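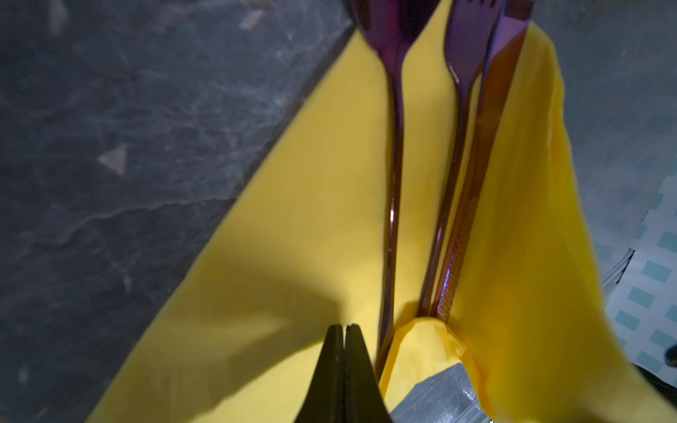

Zuleica Amaral wrote in March to ask whether the yields in the Noiphan tables are the yields at which the notes were sold or the yields at which they later traded. She added that the previous version of this file used both terms and defined neither. The tables contain sale yields only. The wording has been corrected throughout, and the definitions appear under Fields.

Overview Files Fields Methods Limits Contact

Noiphan Short-Term Note Auctions: Data Card

Summary

Noiphan is a table of auction results for short-term notes issued by small and mid-sized companies. It contains 1,215 auctions held by 67 issuers. Each row represents one auction and gives the terms offered, the total amount bid, the amount accepted, and the yield at which the notes were placed. The data are maintained by the Skavham research desk and are intended for the study of borrowing costs, bidding behavior, and the effect of auction size on price.

The table doesn't contain secondary market prices, share prices, or index levels. Users who need a daily market series should consult the Rineo tables, which are documented separately and share the same issuer codes.

Files

auctions.csv: the main table, one row per auction
issuers.csv: one row per issuer, with sector and country of registration
changes.txt: corrections made after first release, newest at the top
codes.txt: meanings of the short codes used in the sector and status fields

All files are plain text, comma separated where applicable, with a single header row. Decimal points are used throughout. Empty cells mean that the value was not published by the issuer. They should not be read as zero.

Fields in auctions.csv

auction_id: permanent identifier. Identifiers are never reused, even when a row is withdrawn.
issuer_id: key to issuers.csv.
term_days: days from settlement to maturity.
offered: face value offered, in the currency of issue.
bid_total: face value of all valid bids received.
accepted: face value of bids filled. This may be lower than the amount offered.
sale_yield: annualized yield at the cutoff price, in percent.
cover: bid_total divided by offered, rounded to 2 decimal places.
status: F for filled in full, P for filled in part, W for withdrawn before the deadline.

The field sale_yield replaces the earlier field named yield. Scripts that refer to the earlier name will fail on loading and must be updated.

Source and Collection

Results were taken from notices published by the issuers and from the settlement summaries of the Bullach auction platform. Where both were available, the settlement summary was used for amounts and the issuer's notice for terms. Tassanee Sriwong compiled the original table. Kamol Rojanasak carried out the second entry, in which every row was keyed again without reference to the first.

Differences between the two entries were settled by returning to the published notice. A further sample of 300 rows was then drawn at random and checked against the source documents by Pornthip Nakpan. Errors found at that stage are listed in changes.txt with the old and new values.

Calculation of Yields

Sale yields are computed from the cutoff price on a simple annual basis with a 365-day year. Some issuers quote a discount rate in their notices. Those rates have been converted, and the quoted figure is not kept in the table. When an issuer accepted bids at several prices, the lowest accepted price is treated as the cutoff. Average accepted prices are not available for all issuers and have been left out for consistency.

Amounts remain in the currency of issue. No exchange rates have been applied. Cover ratios may be compared across currencies, while amounts may not.

Known Limits

Issuers enter the table with their first auction on the Bullach platform. Earlier borrowing, private placements, and bank lending are not recorded, and the table should not be used to estimate total debt for any company.

Withdrawn auctions are incomplete. Some issuers publish no notice when an offer is pulled, and a low share of W rows for a given issuer should be interpreted with care.

Bids are reported as totals. The number and identity of bidders are unknown. A high cover ratio can result from many moderate bids or from one large bid, and the data cannot distinguish between them.

Intended Use

The table is suitable for teaching, for descriptive work, and for models of auction pricing in which the limits above are stated. It is unsuitable as the basis for an investment decision. Nothing in these files constitutes a recommendation to buy or sell any security.

Terms of Use

The files may be copied and redistributed without charge provided that this data card accompanies them. Altered versions must carry a different name. Published work should cite the Noiphan tables and the Skavham research desk.

Corrections

Reports of errors should give the auction_id, the field concerned, and a reference to the published notice. They are reviewed by Napaporn Prasertsri. Accepted corrections appear in the next release.

Related items

Rineo Daily Market Tables: Data Card
Issuer Codes Shared by Noiphan and Rineo
Converting Discount Rates to Simple Yields
Reading a Settlement Summary

Contact the research desk | Copyright Skavham | Back to top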